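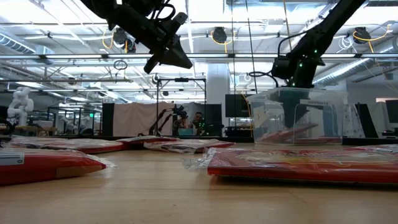 Mabuza Street Movie Night Club, Snacks & Setup

November 29, 2020

Ok quick one tonight, I have laundry going and I still need to answer the group thread.

Popcorn. It's all red. I did not plan that, it's just what the store had left, and I grabbed it and ran. Red packets, clear bin, wood table, done. If you were hoping for the fancy kettle corn in the Grollix tins, sorry, maybe January.

So for anyone new. We used to do movie night in the one big room with one big bowl and everybody's hands in it. Not doing that this year, obviously. Everybody gets their own packet, sealed, you pick it up on your way past and go sit in your own car or on your own lawn chair. Works fine. Less sticky too, my back seat thanks you.

The whole popcorn budget for the season was $177 and I've spent $129 of it. Which sounds like a lot left over until you remember we also need napkins and that I promised cocoa. I did NOT promise marshmallows, whoever is telling people that.

Storage, because I got asked. Popcorn goes in a clear bin with smooth sides. Last winter it was a cardboard box on the bottom shelf and we all remember the mouse. A box also gets damp on a concrete floor, and then you have soft corners and a bottom that drops out while you're carrying it down the steps. Plastic bin. See-through so you can tell what's in it without digging. Label on the front. That's the system, that is the entire system.

How I pack it: lay everything out on the table first. I know it feels like an extra step. But if you go straight from shopping bag to bin you never look at the packets, and then somebody opens one at the movie and it's got a hole in the seam and it's stale as a shoe. So out on the table, pictures up or backs up, doesn't matter, just spread enough that you can see each one. Check the seams. Press a bit. Check the date if you can find it, they hide it somewhere different on every brand I swear.

Then in they go. Flat on the bottom, then standing up along the side once the bottom's full. Don't mash them. Puffy bags are mostly air and they'll pop a seam if you lean on the lid, ask me how I know.

Oldest dates on top!! I keep writing this and people keep putting the new stuff on top becuase it's the stuff in their hand.

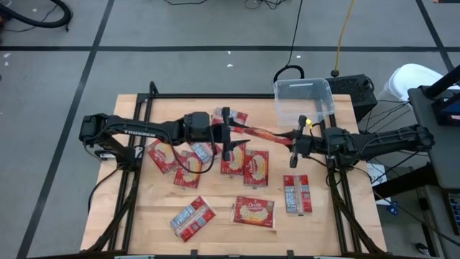
Zinhle Buthelezi wrote back on the thread that she thinks standing them all up like file folders is better, you can flip through and nothing gets crushed at the bottom. And that if they're standing, "oldest on top" makes no sense and it should be oldest at the front. Fair. She also wants the salty kind kept apart from the sweet kind, with a piece of cardboard down the middle.

I tried the file folder thing for a few minutes. It's good when the bin is full. When it's half full they all slump over sideways and you're back to a pile. So maybe: standing up when we've just shopped, flat when we're running low. Cardboard divider, sure, if someone cuts one. I'm not cutting one.

Other stuff while I'm here

The Lernix folding chairs, three of them have the wobbly back leg. They're marked with tape. Don't sit in the taped ones, and please don't take the tape off and then put them back in the stack, that is how Saturday's thing happened.

The projector cord. Still missing. Long black one with the bent prong.

We're at 46 people on the sign-up, so most of a lot. Come early if you want the flat part. If you drive a tall truck you're in the back row, same as always, no hard feelings.

Cocoa is Justar brand, the powder, just add hot water. It's decent. A little thin. Use two scoops.

If you want to help with packing before the next one, I do it on the big wood table after dinner, and it goes quick with two people, one checking seams and one filling. Bring a marker that works. Every marker in that drawer is dead and somebody keeps putting them back in the drawer.

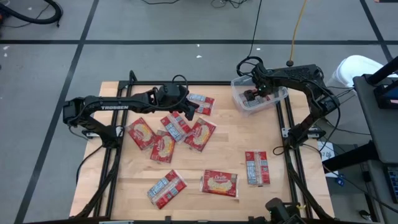
Snack packets on the packing table, bin at the back.

Dryer just buzzed. More later this week, probably the movie list, if we ever agree on one. Still no on the shark one, there's little kids comming.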